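Randach, the slow puzzle game about running a lighthouse badly, has finally had its price cut, eight months after players first suggested it. Its makers at Penrose say the timing is a coincidence.

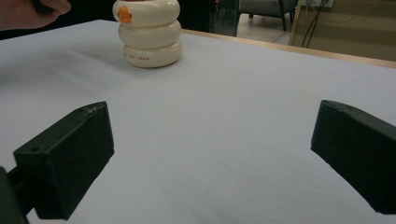
The new version, out on phones in February, lets you play the first 12 levels free. After that there's a single payment, and no adverts, apart from the one for the single payment.

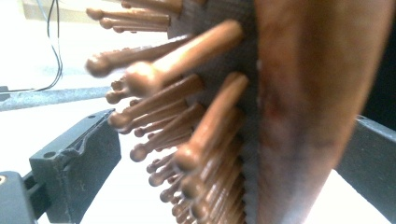
The Clallcombe update adds 61 levels and a harbour map. It also adds weather, which players had asked for and now want removed. Fog hides most of the board, leaving only the mooring posts poking up in rows like the round-tipped wooden pins on a hairbrush, and you steer between them by memory. The record for the hardest crossing stands at 1,952 moves, and Penrose calls this "within the intended range".
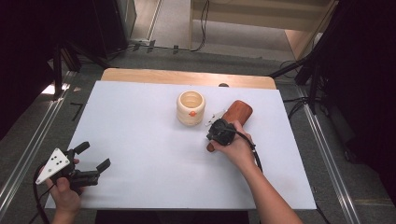 Saved games carry over from the old version, except on tablets, where they mostly do. A sequel, Ceris, is planned. It will have two lighthouses.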